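Wadivlow TL-5 Folding Work Table: Long-Term Review

Mon 7 September
By Natalie Bunting

The TL-5 has been in my workshop since December. It replaced a trestle setup that sagged in the middle and could not be leveled on a sloped concrete floor. I bought it at full price from Hájek, the regional dealer, and it arrived in one carton with the legs attached.

Construction is simple. Two steel leg frames fold inward and lock with a sliding collar. The top is light-colored wood with a clear finish, and the underside carries two lengthwise stiffeners. The maker rates it at 300 pounds, evenly spread. I have not tested that figure. The heaviest thing I have put on it is a bench drill press, placed over the left leg frame, and the collar on that side did not slip.

Flatness matters more to me than load. I checked the top with a straightedge on arrival and again last month. There was no measurable dip on arrival. Last month I found a slight crown along the rear edge, small enough to ignore for assembly work but large enough to show under a long level. Radomír Kubíček has the same table in a heated room and reports no change in his, so humidity is my first suspect.

The finish is the weak point. It resists water and coffee. It does not resist solvent, and a drop of contact cement left a dull mark that would not polish out. For most jobs I now lay a sheet of foam board over the top. Foam board scuffs, but it is cheap and takes the wear. 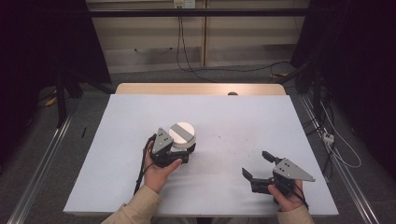 Foam board laid flat on the wood top.

Leg adjustment works well. Each foot has a threaded insert with enough travel to take up my floor slope. The lock nuts supplied were soft, and one rounded off the first time I put a wrench on it. I replaced the full set with Turkodix nuts of the same thread.

Folding takes one person. The collars are stiff when new and need a little dry lubricant. Oil collects sawdust and makes them worse. Folded, the table is seven inches thick, two more than the old Biveck model, so measure the storage gap before ordering.

Side-to-side stiffness is average. Hand planing across the width moves the whole table. Planing along the length is fine. A cross brace is sold separately under part number 1571, and I think it should be in the carton.

Recommended for assembly, wiring, layout and light repair. For heavy hand tool work, buy a fixed bench.

Contact the reviews desk | Copyright, all rights reserved | Back to top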